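Jirby in July: the Lamp Walk, and where to sleep afterwards

We have had the usual winter post asking whether the Lamp Walk is on this year, whether you have to be religious, and whether there is anywhere to park. Yes, no, and no.

For newer readers, the Lamp Walk is what Jirby does on the second Saturday in July instead of having a carnival. At dusk the whole village carries paper lamps from the harbour up to the chapel on the headland, sings two hymns (one of them at a pace that worries the organist), and carries the lamps down again. There are 296 steps. They are cut for people with shorter legs than yours and longer patience, and the handrail gives out at the bend where you would most like to have it.

The story goes that a boat came home in fog by the light of the chapel window, and the crew climbed up in their wet boots to say thank you. Fastgate, across the bay, tells the same story with a Fastgate boat in it. It is best not to bring this up in either place.

Cremilda Tavares has been making the lamps since before we started this newsletter, and wrote to tell us that there will be 500 this year, which is as many as her front room will hold with the door shut. They go on sale on the quay from midday. Last summer they had all gone by teatime, and latecomers walked up holding their phones, looking like people searching for a dropped earring. 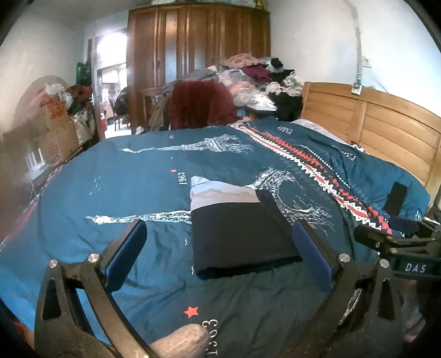 Folded, black and grey, on the teal duvet.

What to wear is the question we get wrong every year. It is warm on the quay and it blows hard at the chapel, whatever the forecast says. Take something with sleeves, and shoes you have walked in before. We saw a man do the steps in flip-flops two summers ago, and we saw him again later, doing them on his bottom.

Getting there. The coast bus runs from Fastgate station every hour until 7 in the evening, and then stops running just as everybody wants it. On the night of the walk there is one extra bus back, leaving the harbour at half past eleven. It fills up. The driver will not be hurried and will not be charmed, and we have tried both. If you are coming by car, leave it at Fastgate and take the bus, or come by the little ferry, the Prurkis, which makes an evening crossing if the sea is flat enough. Corey Henare skippers her and decides what counts as flat. A single is £14, paid on board in cash, and there is no discount for looking green.

Eating. The chapel hall does soup and bread before the walk, and the soup is better than it sounds on the poster. The fish van parks by the slipway until the fish runs out. For a proper table there is Jitpraphai, the Thai place over the old chandler's, which has eight tables and a view of the procession that the rest of the village pretends not to be jealous of. Book by the end of May. Ask for the window and be told, kindly, that the window went in March. We had the sour prawn soup and were quiet for some time.
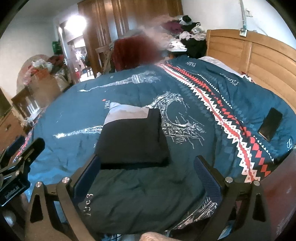
Page last changed: 2025-02-16

Sleeping. Jirby has two guest houses and a handful of rooms let by people who would sooner you stayed a week. For the night of the walk most ask for two nights, and they get it. If you do find a single night, take it at once and don't ask what floor it is on. Beds in Jirby are firm, breakfasts are early, and the walls are friendly, in that you will get to know next door. The gulls start at four. Anyone who tells you they got used to the gulls is selling a room.

Fastgate is cheaper and has more choice, including a hotel with a lift. You will miss the half hour after the walk, though, when the lamps come back along the harbour wall and people stand about with nothing in particular to do. We would put up with a fair amount of gull for that.

A few smaller things. Dogs are allowed on the steps on a short lead. Pushchairs are allowed as well, but look at the steps first. The lamps have a small battery light in them now, after the year of the hedge, so there is no need to bring matches. Please hand the lamp back at the bottom if you don't mean to keep it, as Cremilda mends the ones that can be mended. And if you can't manage the climb, the benches at the harbour end see the whole line of lights going up, with the singing arriving a little late on the wind, and the slow hymn sounds much better from down there.

The ferry times come out in the spring and we will print them when Corey sends them. Last year he sent them in June, on the back of a tide table.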